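Taped-grid sorting mat now part of the materials loan scheme

The Broklow Resource Library advises members that the taped-grid table surface is available for loan from February. The surface is laid out in roughly square cells with blue painter's tape and is supplied with foam cubes and a shallow pink tray for sorting and placement activities.

Paraskevi Vasilakis, Loans Coordinator, reminds borrowers that the tape is applied by hand and the lines are not perfectly straight. Sections that have lifted or twisted should be pressed flat or replaced before the kit is returned. Creased or torn paper should be reported on the return form so that a new sheet can be cut. Please do not write on the surface.

Loans are for 14 days and may be renewed once. Kits should be returned to the front counter by 12 noon on the due date, with all cubes placed in the tray. A replacement fee of $20 applies to lost trays.

Enquiries about bookings for organised groups should be directed to Yavuz Şimşekoğlu at the Politis Street office.

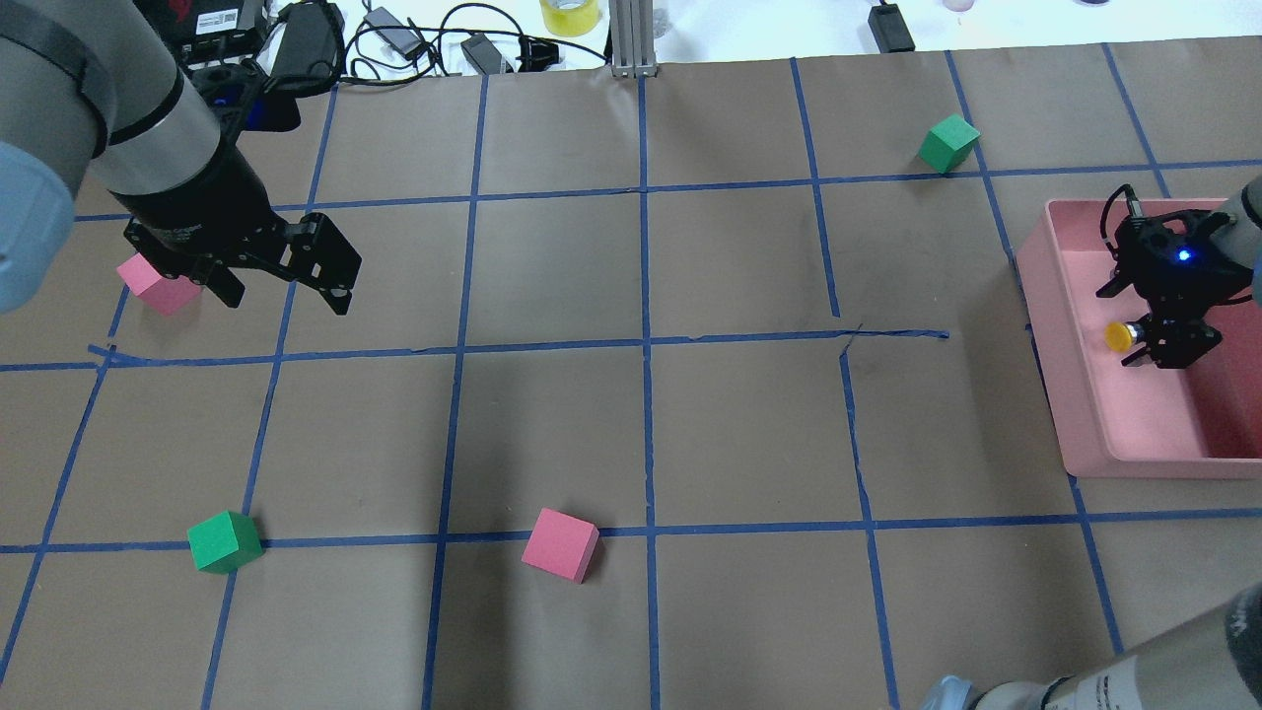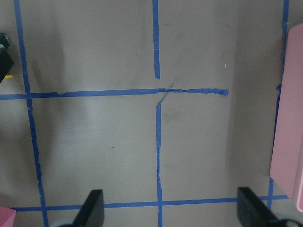
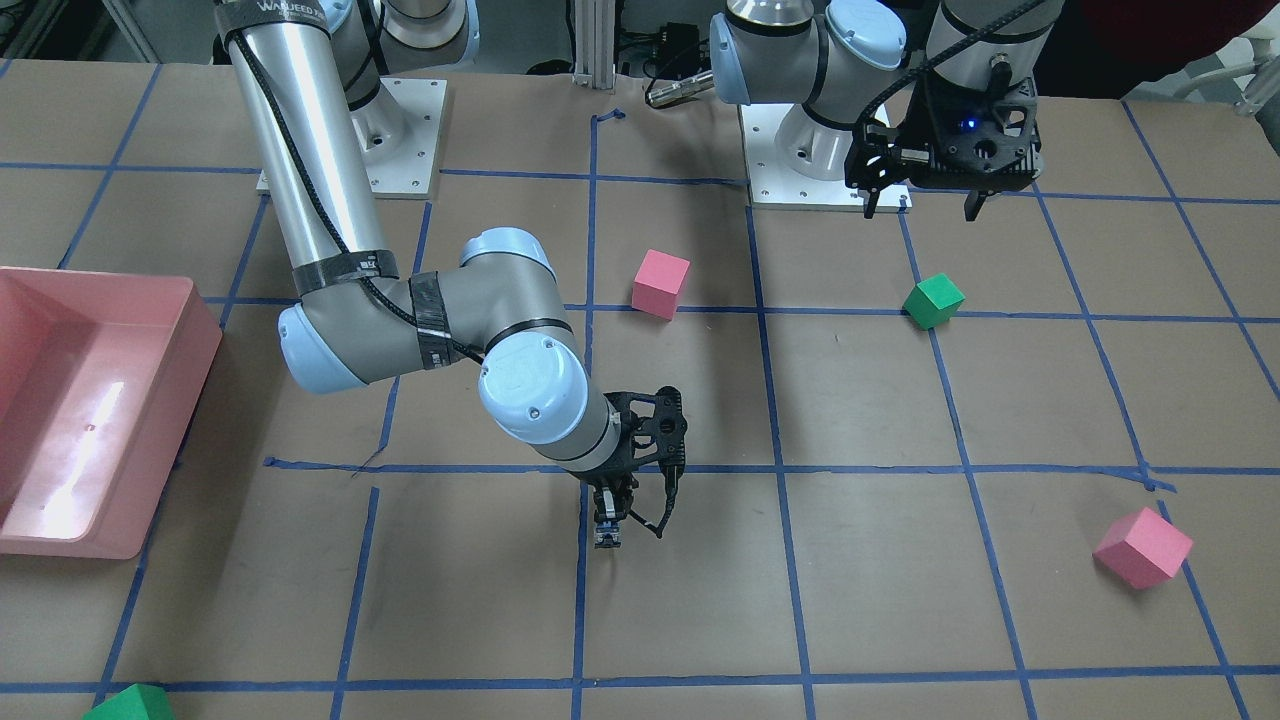
The grid surface, marked out in blue tape.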